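The patience of the second pair of hands

Declan Whitelaw has made 31 mistakes this morning and he would like credit for every one of them.

"Those are good data," he says, pulling off a headset that has left a groove across his forehead. "If I fumble and then recover, the robot gets to see what recovering looks like. That's my position and I'm sticking to it."

Whitelaw is the senior operator at Drindetti, a small company on the second floor of a former shoe warehouse in Fostley. His job is to do simple kitchen chores very slowly, by remote control, so that a robot arm can later do them by itself. He used to repair pianos. He says the pay is better and the customers complain less.

The method is easy to explain and tedious to perform. Whitelaw holds a controller, the arm copies his wrist, and everything it does gets recorded. One run from start to finish is called a demonstration. The current collection, known in the office as Kermani after the street where two of the founders shared an apartment, stands at 3,520 demonstrations. Of those, 900 involve cloth.

"Cloth is where your self-esteem goes," Whitelaw says. "A bottle stays a bottle. You grab a towel by one corner and the other three have their own plans."

His manager, Lachlan Cartwright, is fonder of cloth, possibly from a greater distance. He came to Drindetti from a packaging firm, Branico, where the robots were bolted down and every box was the same box. He wanted something harder and now has a blue cloth on the front of a toaster oven.

"At Branico we wrote out every move," Cartwright says. "You'd spend a month on it, then somebody changed the carton. With this, if I want a new task, I ask Declan to do it until he stops speaking to me."

The table gets rearranged between batches, and the taste in props runs to toy fruit and pale green kitchenware. Cartwright defends the clutter. A robot that has only practiced on a bare table, he says, will be startled by its first strawberry. 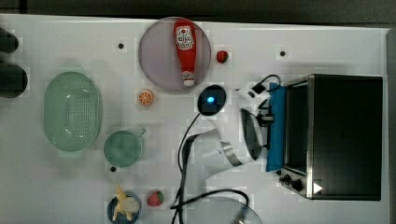

Teaching by hand

Remote control is one of two ways in. For the other, the operator takes hold of the arm and walks it through the motion, like a parent teaching a golf swing. Whitelaw prefers it for anything that needs a light touch, such as easing a door open.

"You can feel when it's about to go wrong," he says. "With the controller you find out by the noise."

Cartwright's objection is that the operator's own arms end up in the recordings, and he would like the robot to learn the job without expecting Declan to be attached. The two of them have been having this argument since September. Neither seems in a hurry to win it.

I am offered a turn. Whitelaw hands me the controller with the courtesy of a man who has watched many visitors do this. My goal is to pick up a cloth. I close the gripper on air, then on air again, then quite firmly on the tabletop.

"Thirty-two," says Whitelaw, and writes it down.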